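“I never measure noodles,” the woman behind the counter at Savchuk told me, before I'd even gotten my coat off. I had come to ask about the small-pot cooking class she's been teaching there since July, and we were already arguing about vermicelli (she thinks I use too much water, and she's probably right).

The class is called Kernel, it runs 59 minutes, and the whole thing happens with one saucepan, one rack and one bundle of dry noodles. “People come in with a list of stuff they want to buy,” she said. “I tell them to go home and look in the cupboard first!”

She likes a round wire rack that sits right down in the pan. Vegetables steam on it, then it comes out and the noodles go in. “You wash one pot. I'm lazy, I'll admit it.”

The mint-green saucepan, with the noodles beside it on the blue mat:

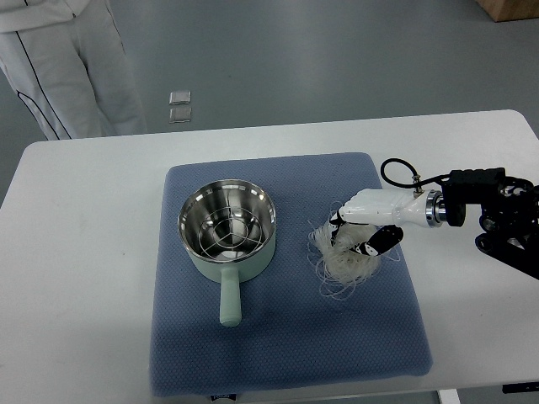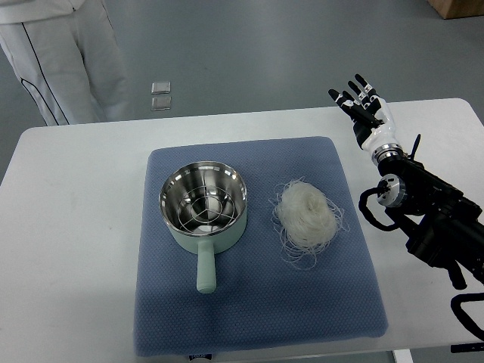
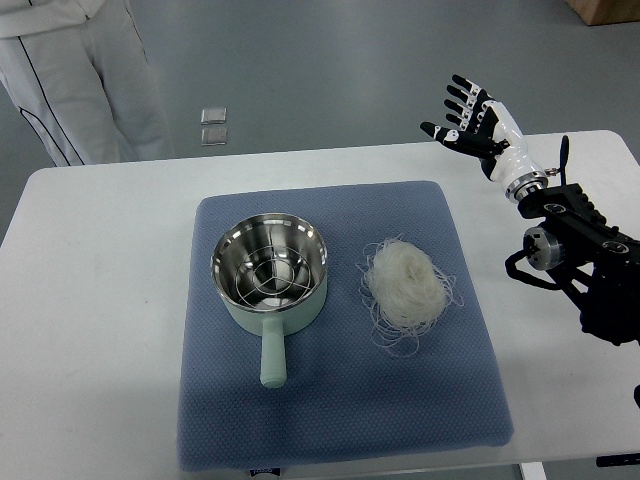
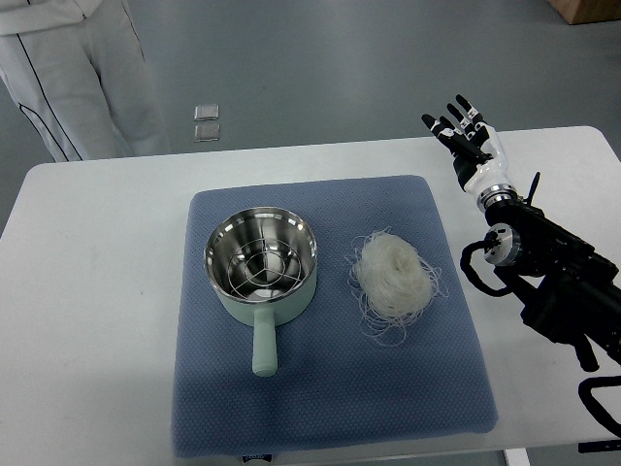

So how long do thin rice noodles need to soak?

“Start checking at 3 minutes in hot water and pull them by 5,” she said. “Taste one. If it bends but still has a little bite, drain it, and it'll finish in the sauce.”

I asked about the stray strands that always end up all over my kitchen. She laughed and said she opens the packet inside a big paper bag, which I have now tried, and I'm a convert. We talked a while longer about lids (she's picky about lids) and then her next group was at the door, so I bought a bag of noodles and went home to make lunch.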